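Crumbs on the mattress? Jedonier tenants get a May reminder

JEDONIER – The crumbs in your bed have become a matter of public notice.

Residents of the Jedonier apartments, a complex of 970 units on the east side of town, found a one-page sheet in their mailboxes this month asking them to strip their beds, clean off the mattress and wash whatever came off it before the building's yearly furnished-unit check. The sheet runs to four steps. Step one is "Remove everything." Step two is "Look."

"People are fine with step one," said Setareh Hashemi, who manages the furnished units and wrote the sheet at her kitchen table. "Step two is where I get phone calls."

Furnished apartments at Jedonier come with a mattress, and the mattress goes back to the building when the lease ends. In between, it leads a private life under a fitted sheet. Hashemi says she has met mattresses at move-out that could have fed a family of sparrows through the winter.

Her recommended tool is the dustpan. Vacuums are allowed, but the walls are thin and the check falls in the same month as final exams at the college down the road. A dustpan and a soft hand brush make no noise to speak of, and they do well on quilted tops, where crumbs settle into the stitching and stay there until somebody goes after them.

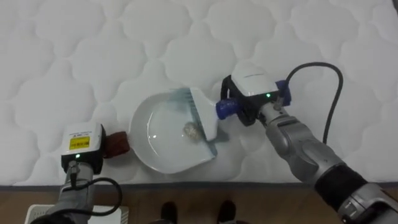 A small pile of beige debris in a white dustpan, on a quilted mattress in a furnished unit.

The sheet advises starting at the head and brushing toward the foot, one row of quilting at a time. It also advises against eating granola in bed, in a sentence that was underlined and then, after a complaint, not underlined.

The complaint came from Houshang Fallahi, who has lived in the complex for 21 years and owns his own mattress, so the rules do not apply to him at all.

"I read it anyway," Fallahi said. "I thought the tone was a little much. A man can have toast."

He did allow that he went home and lifted a corner of his sheet. He declined to say what was under it.

Crumbs, according to those who have done a few of these cleanings, are the easy part. Bits of wrapper and packaging are harder to spot on a white surface, particularly when they are clear. Kamran Nikzad, who helps Hashemi get units ready between tenants, keeps a mental list of what he has picked off mattresses over the years. It includes a library card, dry macaroni and one half of a walkie-talkie. Plastic tops the list by a wide margin.

"You don't see it, you hear it," Nikzad said. "You lean on the bed and it crackles."

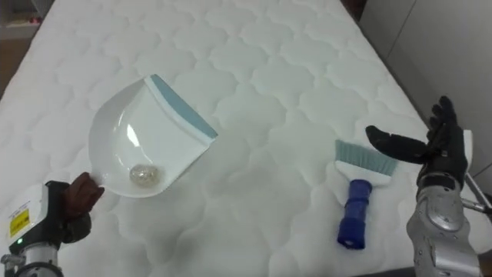 Crumpled clear plastic in the dustpan, with the hand brush close by on the mattress.

Nikzad is a brush man. He likes soft bristles and short strokes, and he thinks most people press too hard, which pushes the crumbs down into the seams. His other tip is to carry the pan straight to the trash before doing anything else. He once set a full one down on the bed to answer the door, sat next to it to put on his shoes, and started over from the pillow end.

Then comes the laundry. Jedonier's sheet asks for pillowcases, covers and pads to be washed the same day and the mattress to be left bare until they are dry, a rule that has produced some grumbling among tenants who own exactly one set of sheets.

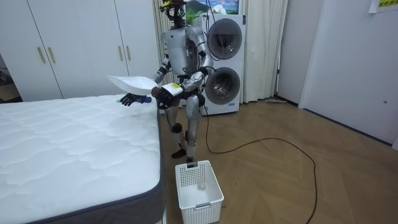
Soudabeh Bakhtiari, a second-floor tenant, is among the grumblers. She started at 2 p.m., figured on being done by dinner and made up her bed shortly before midnight, having discovered along the way that a fitted sheet can swallow every other item in the dryer and keep the middle of all of them damp.

"I had one very wet pillowcase and one very hot sock," she said. "The sock wasn't even in the plan."

Bakhtiari has since bought a second set of sheets. Hashemi calls this the most encouraging result of the program so far.

Checks in the furnished units continue through the end of the month. Tenants who need a dustpan can borrow one from the office, where they are asked to bring it back empty.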